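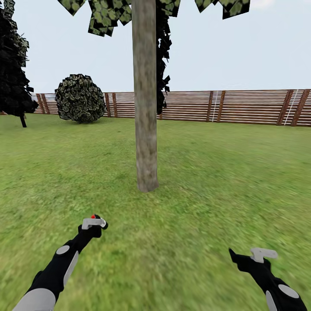

Figure 4. Start pose of the two-arm setup in the simulated garden, seen from the robot's own camera view. Source: rendered by the authors; garden assets by Plondard.

4.2 Comparing the two controllers in the garden environment

The indoor tests in Section 4.1 were run on a flat table under even light. Most of the failures we saw there came from contact, and very few came from the arm going to the wrong place. We wanted to know if the same would be true outdoors, where the background is busy and there is no table edge to line up with. For this we used the garden environment, shown at the start pose in Figure 4. Both arms reach in from the bottom of the view, with the grippers open and empty over the lawn. The tree trunk stands beyond them, and a long slatted fence closes off the background.

The garden was not built for manipulation work. It comes from a set of outdoor assets that were meant for walking and driving tests, and the level of detail reflects that. The leaves are flat cards, and from the start pose their square edges show against the sky. The grass is a texture on a flat plane. We left all of this as it was. Replacing the leaves with full meshes brought the simulator below the rate that the Trutex controller needs, and in an early test it changed none of the reach results.

We compared two controllers on the same pair of arms. The first is Skinetti, which plans a full path before the arm moves and replans only if the target shifts by more than a set distance. The second is Trutex, which takes the camera input at every step and sends small joint corrections. Both were given the same camera stream, the same joint limits and the same gripper model. Neither was tuned on the garden environment. The Skinetti settings are the ones listed in Appendix B, and the Trutex weights are those from the table tests.

Each trial begins from the pose in Figure 4. A target block is then placed on the grass at a random point inside the shared reach of the arms, and the controller has to choose an arm, move the gripper to the block, close on it and lift it clear of the ground. A trial counts as a success if the block is still held when the arm comes to rest. A trial is stopped early if the two arms touch each other or if any part of an arm other than the gripper fingers touches the ground plane. The trunk is out of reach in every trial, so it acts only as background.

We ran 522 trials with each controller, using the same list of block positions for both. Skinetti completed 373 of them. Trutex did better at the near positions and worse at the far ones, and the two effects came close to canceling out, so the total alone says little about which controller to pick. The breakdown by distance is given in Table 6.

The near positions were hard for Skinetti because of the ground. When the block lies close to the base of an arm, the elbow has to fold back and the forearm drops toward the grass. The planner keeps a fixed safety margin from the ground plane, and in this region the margin often ruled out every path it tried. It then returned no plan and the trial timed out with the arm still at the start pose. Lowering the margin fixed most of these cases in a side test, but it also led to ground contact at other positions, and we kept the original value for the numbers reported here.

Trutex had no such margin and reached the near blocks without trouble. Its errors came farther out. With the arm extended, the gripper covers only a small part of the camera view and sits against the fence or the darker foliage, depending on the side. The controller then tended to stop short, or to drift sideways during the last part of the reach. We first took this for an effect of distance alone. To check, we repeated the far positions with the fence removed from the environment and everything else left in place. The sideways drift became much smaller. Stopping short did not change.

Our reading is that the fence slats are the main cause of the drift. They are thin, horizontal and evenly spaced, and the light gaps between them give a strong repeating pattern across most of the width of the view. Trutex was trained on table scenes with plain walls. A repeating pattern of this kind gives it many similar edges to follow, and a small error in matching one slat to the next would show up as a steady shift to one side. We have not confirmed this inside the network, and other explanations are possible – the vertical posts may also play a part.

Arm choice was a further source of difference. Skinetti picks the arm with the shorter planned path. Trutex makes no explicit choice and simply begins to move whichever arm gets the larger correction. For blocks near the midline this sometimes meant that both arms started toward the target together. In most of these trials one arm slowed and gave way. In the others the arms touched and the trial was stopped. Skinetti never had an arm-to-arm contact, as the second arm is held still while the first one moves.

The gripper itself turned out to matter less than we expected. We repeated a subset of 70 positions with the Van der Merwe gripper model, which has wider fingers and a slower close. The order of the two controllers stayed the same at every distance. The wider fingers did save a few grasps in which the approach was slightly off to one side – these were nearly all Trutex trials – but they also touched the ground more often when the block lay flat. For the rest of the paper we use the standard gripper only.

There are 2 limits to these results that should be kept in mind. The first is lighting. All trials used the same pale, even sky, with soft shadows under the trees. A low sun would throw the shadow of each arm across the grass, and we would expect this to affect Trutex far more than Skinetti, which uses the image only to find the block. The second is the ground. A flat plane makes contact checks simple and repeatable, but a real lawn has slopes and soft spots, and the fixed margin used by Skinetti would need to be set again for each site.

The texture of the lawn also caused a small problem that is specific to the simulator. Close to the camera the grass is blurred and streaked, most of all toward the bottom and right of the view. Block detection was less steady for targets in that part of the image. We compared the detections with the true block positions and found that the error was still smaller than the opening of the gripper in all trials, so none were left out.

The trial list, the start pose and both sets of controller settings are included with the code release dated Wednesday, October 19, 2022. The fence-free version of the garden is in the same folder. Section 4.3 repeats the far positions with a second camera mounted lower on the robot, to see if a change in viewpoint reduces the stopping-short error that removing the fence left in place.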